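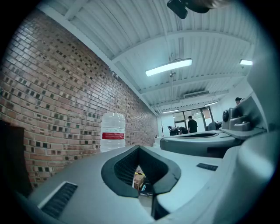 Morning in the brick hall, with the grey hand tool over a cardboard box.

Workshop tips: living with a hand-held gripper kit

By Kelly Moura
Saturday, February 24, 2024

Many readers of this page do packing or sorting in a small workshop, and several wrote to ask me if the hand-held gripper kit from Haser is worth the money. I have used it at Nenetley since July, on most working days, and I give you here my tips together with my opinion. I paid for the kit myself.

For those who did not follow the earlier pages: you hold the tool by its handle, you pick and place things with it as you normally would, and the files go afterwards to Plakska, the service which prepares them for teaching a robot arm the same job. You can buy the kit alone or with the service.

Before you start

Let the tool stand in the room for a while before first use, if it comes from a cold car. Wipe the black rubber with a damp cloth and then with a dry one. Do not use spirit. I did it the first week and the rubber became sticky for two days.

Clear the bench on the side of your working hand. The body is bulky, and in the beginning you will knock over every cup that you own. I keep now all drinks by the wall.

Tighten the knob with your fingers only. A spanner is too much for the plastic, and a new bracket takes three weeks to arrive.

While you work

Stand with both feet flat and keep the elbow near the body. The wrist gets tired first, then the shoulder. I stop after each full box and change with a colleague – it is better than to be brave and have a bad arm the whole evening.

Move a little slower than with the bare hand, but not like in a slow film. When people are too careful they hesitate above the object, and the hesitation is also learned.

Cardboard boxes: fold the flaps completely outwards and fix them with tape. A flap which comes back touches the jaw, and you must do the item again. Dark things in a dark corner of the box are the most difficult. I put a sheet of white paper on the bottom.

Keep the vent slots free from fluff. A soft paintbrush is enough, once a week. Never blow into them with compressed air.

Light: tube lights are fine if all of them work. One tube that flickers can spoil a morning, so look up before you begin.

What you get for the money

The kit costs 3,775 with the case and two sets of rubber. The Plakska service is 1,094 for one year, and it accepts up to 2,000 recordings in that time. For us it was sufficient, but a bigger team should ask for the larger plan. We made over half of ours in the first two months, when everybody wanted to try.

The good points: solid body, simple to clean, clear instructions on paper. The answers from the service came always the next day, and they were written by a person who had read my question.

The less good points: the case is too tight, so you must put in the tool at exactly one angle. The handle is made for a large hand. My colleague Lins wraps it with bicycle tape and says it is now comfortable, but I find it thick.

Storing

Lay it on its side with the jaws a little open, so the rubber does not take a wrong shape. Not on the windowsill. Write the date of the last cleaning on a piece of tape and stick it inside the lid of the case.

Next time I will write about cutting foam for the case with a bread knife. If you have done this already, please send me your measurements.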